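Lergate Television confirms second series of serial drama Iston

For immediate release, April

Lergate Television has confirmed that its serial drama Iston will return for a second series of 18 episodes. Filming is due to begin in April at the company's own studios, with location work to follow in the coastal towns used for the first series.

The first series followed the Ghumman and Dereck families, joint owners of a shipping firm, through a dispute over the sale of the business. It closed with the firm split into two companies. The second series opens three years later, when both are bidding for the same harbour contract.

All principal cast members have signed for the full run. The marriage storyline between the elder Ghumman daughter and the younger Dereck son will continue, although the characters will live apart for the first part of the series. Two new regular characters will be introduced, one in each household. Casting for both parts is complete and the names will be released when filming starts.

Episodes will run for 27 minutes each, the same length as before. The programme will keep its evening slot and will be shown at 8.30 pm. Subtitles in English and Chinese will be available on all episodes from first broadcast.
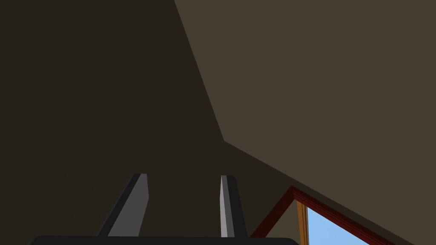
Will viewers need to have seen the first series?

The opening episode includes a short summary of the earlier story, and the harbour contract plot is written to be followed without it. The full first series will also be repeated before the new episodes are shown.

The writing team from the first series has been retained. Scripts for the first block of episodes have been delivered, and the remainder will be completed during filming. The theme song will be re-recorded with a new arrangement, and the closing titles will change to match.

Lergate Television will hold a press call at the studios on the first morning of filming, starting at 10 am. Cast members will be available for group interviews, followed by a photo call in costume. Questions should be limited to the production. Requests concerning the private lives of cast members should be sent to their own agents and will not be taken at the event.

Accreditation is required for all press attending. Applications should give the name of the publication, the number of people attending and any equipment that needs mains power. Places for camera crews are limited and will be given out in order of application.

Ends

Notes to editors

Iston is produced by Lergate Television. Character notes and episode titles for the second series are under embargo until the press call.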